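Ticket 1732 – Mobile speed sign, Conell Road, not logging
Status: open, waiting on parts
Raised by: Lindsay Rutherford, road safety desk
Assigned: Paora Kingi
Unit: Steritz trailer sign, no. 2

Original report
Sign is up on the verge at Conell Road, school side. Display works fine for drivers, shows speed, flashes when over the limit. But nothing in the log since it was moved from Stubbs Lane. Need the figures for the November patrol request, without them we can't say which hours to put officers out there. Can someone look asap. Parish has already been on to me twice.

PK 08:40
Remote login OK. Battery fine. Clock is wrong, it thinks it's the middle of the night. Log folder there but empty. Have set clock and restarted. Give it an hour.

LR 10:15
Still blank my end. Am I looking in the right place? I go to Grelano, then Sites, then Conell Road, and it says no data for this period.

PK 10:22
Right place. Same here. Checking if the sign is sending at all or if Grelano is binning it.

PK 10:50
Sign is sending. Grelano gets the packets and drops them. Reason given is "site mismatch". Sign still has the Stubbs Lane site code in it. Whoever towed it didnt change the code. Will change it now.

PK 11:05
Code changed. Restarted. First records through at 11:03. Leaving open till end of day.

LR 11:30
Brilliant, can see them. Is the missing stuff gone for good or is it sat somewhere under Stubbs Lane?

PK 11:48
Checked Stubbs Lane. Nothing there either, that site was closed off when the trailer left so it rejects anything new. The sign should keep its own copy on the card though. Will try to pull it.

PK 13:10
Card won't mount remotely. Tried three times, times out every go. Needs a site visit.

LR 13:20
Can you go today? Patrol request has to be with the sergeant by tomorrow dinner time and I'd like more than one afternoon's worth in it.

PK 13:25
Can do after 3. Will need someone in hi-vis to stand with me, it's a live verge and school run. Also who has the cabinet key? Not on the board.

LR 13:31
Key is in my drawer, sorry. I'll come with you.

PK 16:20
Back from site. Card out and read on the laptop. Good news, data is on it. Bad news, all the times are out because of the clock. Offset looks steady so should be able to shift the lot in one go. Also noticed the limit is set to 40 and that stretch is a 30. So it's only been flashing people doing over 40!! Changed to 30 at the cabinet.

LR 16:34
Oh no. Does that spoil the log?

PK 16:41
No. Log records every vehicle at whatever speed, the limit only drives the flashing. But "over limit" column in the export will be wrong for anything before today. Ignore that column, work it out from the speed column.

PK 17:15
Times shifted and file uploaded to Conell Road as a manual import. Check one thing for me – the morning peak should line up with school start. If it's an hour off shout, could be the clock change.

LR 17:40
It IS an hour off. Peak is coming out before the gates open.

PK 17:52
Thought so. Redone. Refresh.

LR 17:58
Lovely. Peak now where it should be. Worst hour is 8 in the morning which is what the residents have been saying. Putting that in the request tonight.

PK next morning 09:05
Overnight logging fine, no gaps. Clock has drifted again though, only by a minute or so but it shouldn't. Backup cell for the clock is probably flat, would explain the whole thing. Have ordered one from Steritz. Until then I'll reset the clock remotely each morning.

To do before closing
– fit new clock cell
– check limit and site code on the other trailer while at it
– add site code, limit and clock to the towing sheet, so it gets done at every move
– spare cabinet key for the board (LR)

LR 09:12
Request gone in. Will add the reply here when I get it. Leave ticket open pls.

Attachments (1)

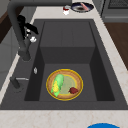

Dark grey sink with drainboard, pale worktop. Render.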